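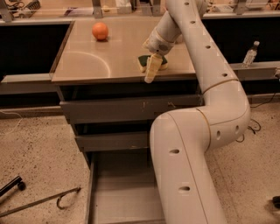

grikside_tom
Replying to the first post: I would not put a penetrating sealer on that counter until you know what the stone is. Half of what gets sold as gray granite is something else. Put a few drops of water on a spot near the wall, leave it 10 minutes, wipe it off and look for a dark mark. No dark mark means the sealer has nowhere to go and will dry on top as a haze.

Posted 25/03/2023

ninen
Agree on the water test, but 10 minutes is short for dense stone. I leave it for 30 and cover it with a glass so it does not evaporate. Also test in more than one place. The area behind the faucet usually behaves differently from the rest because it has had years of soap on it.

slabwise
Soap is the part people skip. Dish soap leaves a film, the film repels water, and the test then tells you the stone is sealed when it isn't. Strip it first. Denatured alcohol cut 50/50 with water, two passes, clean cloth each time, then let it sit overnight before testing.

acheampong
I sealed mine in December with the Denenum solvent-based product. Previous sealer was unknown. Went over it with plain water and a sponge beforehand, no alcohol. Applied 2 coats, wiped the excess after each. No haze, and water still beads. I think the stripping step is overstated.

slabwise
Beading only describes the surface. It doesn't tell you whether oil gets in. Put a drop of cooking oil on an offcut treated the same way and check it the next morning.

acheampong
I don't have an offcut. Most people don't.

slabwise
Then use the underside of the overhang. Same slab, and a stain there does no harm. Tape a cotton ball with oil on it against the stone. The underside is normally unpolished, so it will absorb faster than the top. Treat the result as the worst case.

ninen
That is not a fair comparison. An unpolished face can stain under conditions where the polished face won't, sealed or unsealed. You would end up resealing a counter that doesn't need it.

slabwise
Fair enough as to the top face. It still tells you whether the stone is absorbent at all, and that was the original question.

grikside_tom
Back to identification. If there is any chance of calcite in it, do the acid test before anything else. One drop of white vinegar, hidden spot, two minutes, rinse. A dull mark means marble or limestone, or a stone with enough of either in it to matter. No sealer prevents etching on those.

pt_178
First post was mine. Did the alcohol wipe and the tests last night. Vinegar: no mark. Water: slight darkening after 30 minutes near the sink cutout, gone by morning. Nothing anywhere else. Quote from the local shop to reseal the full run was $127, materials included.

ninen
I would not pay that for one damp spot. Do the sink cutout yourself and leave the rest alone. Check the caulk line too. Water coming in at the raw edge of the cutout gives the same darkening, and sealing the top face will not fix it.

pt_178
Caulk is split at the back left corner. I will replace it, let it cure, and repeat the water test before buying any sealer.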